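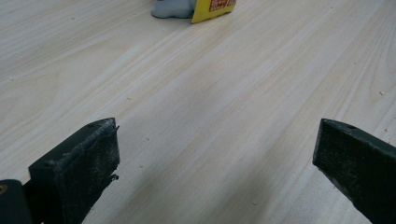 # Chapter 7: Seasonality and the Small Destination

Most places that receive visitors don't receive them evenly. A ski town is full in winter and quiet in June. A beach resort works the other way. This pattern is called **seasonality**, and it shapes nearly every decision a local tourism business makes, from how many people it hires to what it charges for a room.

In Chapter 6 we looked at how travelers choose a destination. We now turn to when they go, and what that timing means for the people who live and work there.

## 7.1 Two towns, one coast

Consider Serinness and Plarneck, two harbor towns on the same stretch of coast. They have similar weather and similar beaches. Serinness has 490 guest beds, and Plarneck has 300.

In July both towns are full. By November they look very different. Most hotels in Serinness close after the fall school break, and the ferry drops to 2 sailings a week. Restaurants follow the hotels, and a visitor who arrives on a Wednesday evening may have trouble finding a hot meal.

Plarneck stays open. Its largest employer, the Heiskanen boatyard, brings in customers and crews all winter, and they need places to sleep and eat. The rooms are cheaper than in summer, but enough of them are filled to keep the lights on. Leisure travelers benefit from this - a weekend guest in February finds an open café and a working bus line that were never set up with tourists in mind.

The difference between the towns has little to do with scenery. It comes from the mix of visitors.

## 7.2 Natural and institutional causes

Writers on tourism usually sort the causes of seasonality into two groups.

**Natural causes** include temperature, rainfall, snow cover, and hours of daylight. They are fairly regular, and a destination can do little to change them.

**Institutional causes** come from human calendars: school vacations, public holidays, religious festivals, and the dates of sporting events. These can shift. When a school district moves its spring break from March to April, hotels hundreds of miles away may notice.

The two often overlap. Families travel in summer partly for the weather and partly for the school calendar, and it can be hard to tell which matters more. Section 7.4 returns to this problem with booking records from the lake district of Sokham, where the peak comes well after the warmest weeks.

## Before you read on

Think of a place you have visited only once.

- What time of year did you go, and who set the date?
- Which businesses there would have been closed six months later?
- Would a lower price have persuaded you to go at another time?

Keep your answers. You will need them for the exercise at the end of Section 7.3.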